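Print this article
E-mail this article

The arm is the cheap part: budgeting for household robots

By Américo Falcão
15 May 2023

Most equipment budgets for two-armed household robots are written as though the purchase were a dishwasher. There is a unit price, a freight line, a small allowance for installation and a warranty. The total is approved, the crate arrives, and by the second quarter the operating account is paying for items that should have been capital from the start.

I have reviewed budgets of this kind for care homes, training kitchens and one municipal housing office, and my position has hardened. A buyer who cannot state the cost of the grippers, cabling, operator hours and floor area for the full service period should not be given approval to purchase the arms. The arms are the best understood item on the list. They have a published load rating and a predictable service interval, and they tend to outlast the reason they were bought.

Start with the task. The specification should name the appliance, the height of the working surface and the object to be handled. "Kitchen assistance" is not a task. Reaching into the lower bin of an open refrigerator door is a task, and it can be costed: the reach required, the clearance beside the door, the height at which the appliance stands. An arm that reaches a bin comfortably on a manufacturer's demonstration bench may be short by a hand's width in a dwelling where the refrigerator has been raised off the floor. That is a site measurement. It takes a tape and a morning, and it belongs in the planning budget before any quotation is requested.

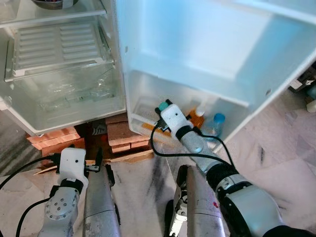 The Nultport proposal, which I was asked to comment on last year, allowed nothing for site measurement. It listed 12 dwellings, assumed a common kitchen layout and priced the work from one floor plan. The kitchens were built to a common plan and then lived in. Fridge doors had been rehung to open the other way. Benches had been extended. The supplier, Pladel, had quoted in good faith on the drawings provided and was entitled to charge for every variation, and did so.

I don't hold that against Pladel. A supplier prices what the purchaser writes down. The fault lies in a procurement culture that treats the survey as overhead and the hardware as value. Put the survey first, pay for it separately, and accept that some sites will be struck off the list as a result. Striking off a site on paper is the least expensive decision in the entire program.

Consumables come next, and here the usual template is worse than useless. It offers one line, "spare parts", calculated as a percentage of the purchase price. Gripper fingers wear according to what they hold and how often. Cables wear according to how they are routed and how far the joint turns. Neither has any fixed relation to the purchase price. A cheap arm with a poorly strained cable will consume more cable than an expensive one, and the percentage method will allot it less money.

My preference is to budget by hours of operation. Ask the supplier for an inspection interval in hours and for the labour time to change each wearing part with ordinary hand tools. If the interval is 600 hours and the plan calls for heavy use, the number of changes over the term can be worked out on the back of the purchase order. If the supplier won't give an interval, assume a short one and price accordingly. Chatzigeorgiou, a smaller integrator that bid on the same proposal, supplied a table of intervals for every wearing part and lost on unit price. Its bid was the more expensive at signature. I remain of the view that it was the cheaper over 24 months, although I concede that the comparison was never run.

Floor area is the item most often left at zero. A two-armed machine needs the space it occupies, the space it sweeps, and a route between work areas. In a furnished room these three compete with tables, chairs and whatever is kept on the floor. Small furniture is a particular difficulty. A low table has a surface well below bench height, and a machine chosen for benches will work at it near the bottom of its range, where the reachable area may be poor. If low surfaces are part of the job, the specification has to say so, with a height in millimetres.

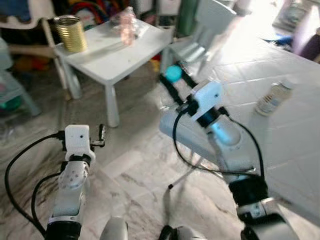 Some purchasers respond by clearing the room. I regard this as a false economy, and in a public program it verges on misrepresentation. If the business case rests on the machine working in an ordinary home, the acceptance trial has to be held in an ordinary home, with the furniture left where the household keeps it. An acceptance trial in an emptied room establishes that the machine will work in an emptied room. The subsequent cost of discovering otherwise falls on the purchaser, as the warranty was discharged on acceptance.

Labour is the largest line and the most reliably understated. Each machine needs a trained operator, and each operator needs leave cover. The Nultport draft provided 2 operators for the whole program, with no relief. I would have refused it on that ground alone. A machine standing idle while its only operator is on annual leave still depreciates, and its software licence still renews.

There is a case against all this, and it was put to me firmly by the program's own planner. Full costing at the outset makes every project look unaffordable, he argued, and small pilots never begin. Better to buy one machine, learn, and revise. I accept the argument for a true pilot with a stop date and a fixed loss. I reject it for a staged purchase described as a pilot, where the second and third machines are already pencilled in and the first exists to create the obligation. The Button contract, signed in May, was of the second kind. Its stop date was moved twice, and each time the reason given was the money already spent. 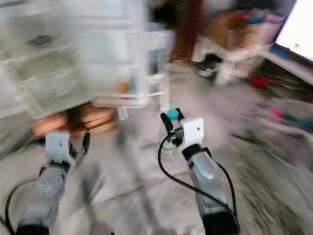
Should a small organization lease instead of buy?

Leasing is worth considering where the term is short and the tasks are unsettled, provided that the lease covers grippers and cables as well as the arms. Many draft leases exclude wearing parts, and the lessee then carries the unpredictable cost while the lessor keeps the predictable one. Read the exclusions schedule before the monthly rate. Check also who pays for return freight and for restoring the machine to its delivered condition, as both can be substantial at the end of the term.

My recommendation to approving officers is a modest procedural change. Move the unit price to the last page of the submission. Put the site survey on the first, followed by the task list, the hours of use, the wearing parts and the labour. Any submission that arrives with those pages blank should go back to its author unsigned.

Print this article
E-mail this article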